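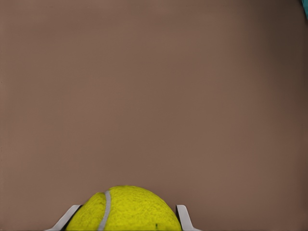 Simulator render: a tennis ball between the two fingers of the gripper.

Software Engineer, Grasp Planning and Simulation
Skono, Skenwood
Permanent, full time
Reference: 1904
Posted: 03/01/2022

Skono writes the software that tells robot arms where to put their fingers. Our customers build or run picking cells and already own the arms. We supply the perception, the grasp planner, the controller that closes the hand, and the tools that let somebody find out why a pick went wrong. We are looking for an engineer to join the planning team at our office in Skenwood and take over a good part of the work on simulated grasping.

The team

You would report to Hường Lại, who leads planning. The team looks after three pieces of code: the grasp planner itself, the simulation environment we test it in, and a replay tool called La. The perception group sits at the next bank of desks and the two teams share a code review rota. Rigoberto Contreras runs perception and will be on your second interview.

There are 10 engineers in the company at present. Most people have a main area and a second one they help out in when it is busy.

What the job involves

The planner takes a depth image and a colour image from a camera near the gripper and returns a ranked list of grasps. It does this well for boxes and bottles. It does less well for round and soft things, where a small error in the contact point means the object rolls or squeezes out as the fingers close. Fixing that is the main task for this year.

In the first few months you would:

Take ownership of the contact model in the simulator. The present one treats felt, rubber and bare plastic as the same surface with a different friction number. We want something better that still runs faster than real time.

Rewrite the finger closing controller so that it stops on estimated force as well as position. The old version is in C++ and has more special cases in it than anybody likes.

Extend the nightly test suite. It runs 78 object models through the planner and reports the result for each. The report is hard to read and does not separate planning failures from control failures.

Work with perception on grasps where the camera can see only part of the object once the fingers are close. At that distance the object is often partly out of view, and the planner has to rely on what it saw earlier in the approach.

Help to maintain La, which plays back a recorded or simulated pick with the planner's internal state alongside the camera view. Support staff use it as well as engineers, so changes to it need a short note in plain English.

Most of the work is done in simulation. You would also spend time on the test cells at our Hudalside site, usually one or two days a month, more before a release. The controller loop in those cells runs at 60 Hz and the simulator is expected to match it step for step. When it does not, finding the difference will often be your job.

What we need from you

Good C++ and Python. You should be able to read other people's C++ without wanting to replace all of it.

Experience with a physics simulator, commercial or open source, including some time spent arguing with its contact solver.

A working knowledge of rigid body transforms, basic control and motion planning.

The habit of writing tests, and of writing down what you tried when something did not work.

Useful but not required

Grasp quality measures, learned or analytical.

Rendering and camera models. We change lighting, surface colour and camera noise between runs so that perception does not learn to depend on them, and that code needs somebody who understands it.

ROS, or any similar message-passing system.

Time spent with real grippers, in a laboratory or on a factory floor.

We do not ask for a particular degree. Several of the team came from games, and one from surveying. If you have done half of the things listed and can learn the others, please apply.

Pay and conditions

Salary depends on experience and is discussed on the first call, before you have given up any more of your time. Holiday is 28 days plus bank holidays. There is a pension, a training budget and a cycle store. The core hours are ten until three and the rest is up to you. Two days a week from home is normal once you have settled in — we ask new starters to be in the office for most of their first month.

Travel to Hudalside is paid and counts as working time. A driving licence is handy but there is a train.

You must already have the right to work in the UK. We are not able to sponsor a visa for this post.

How to apply

Send a CV and a covering letter of no more than one page through the form on our jobs page, quoting the reference at the top. In the letter, tell us about one fault you tracked down in a control, planning or perception system and how you found it. We would like to see code if you have any you can share, but plenty of good people have none in public and it will not count against you.

The process has three stages. The first is a half-hour call with Hường. The second is a technical interview with Hường and Rigoberto, in which you are given a recorded grasp in La and asked to talk through what the planner is doing. There is no take-home exercise. The third is a visit to the office to meet the team and see the cells.

We will read applications as they come in and hope to have somebody in post by the end of March. Everyone who applies will get a reply. If you need any changes made to the interviews, such as written questions beforehand or a room on the ground floor, say so on the form and we will arrange it.

Questions about the work itself can go to Hường Lại through the same form. Please mark them "planning post".

No agencies, please.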